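**Ustcombe towel-folding trial paused after arm fault**

April 21, 2021

A towel-folding trial in Ustcombe was halted this week after one of its two robot arms stopped answering commands and dropped without warning. No one was hurt.

Balten, which runs the trial, said the fault was traced to a loose servo connector. The arm had completed 2,543 moves before it failed.
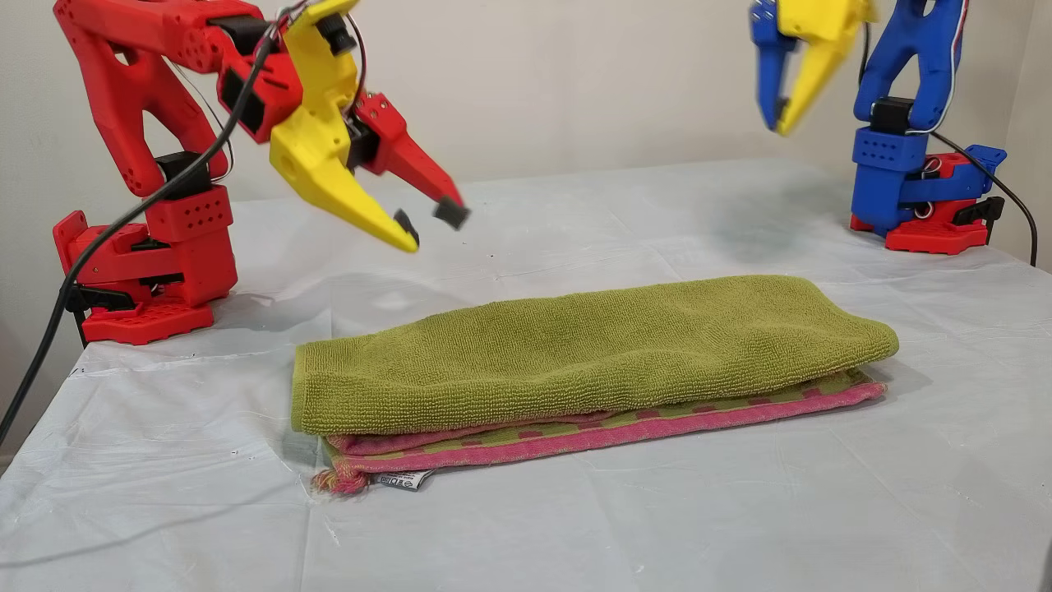
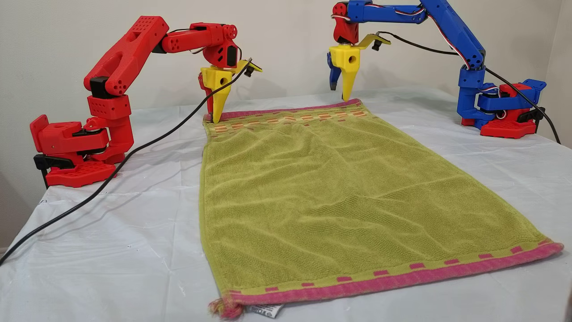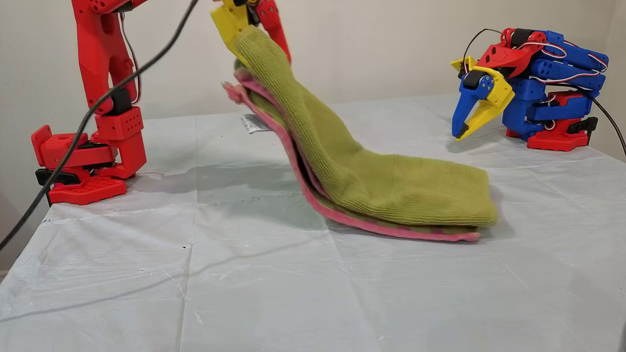

*The two arms and the towels at the Ustcombe bench.*

"It fell onto the table -- a hand could have been there," said Malcolm Horrocks, the site's safety lead. He has asked for a stop button on both sides of the bench and a check of all 228 connectors.

Fotini Giannakopoulos, who manages the trial, said the check would take 5 days. A similar set-up at Brenden has been switched off until the work is done.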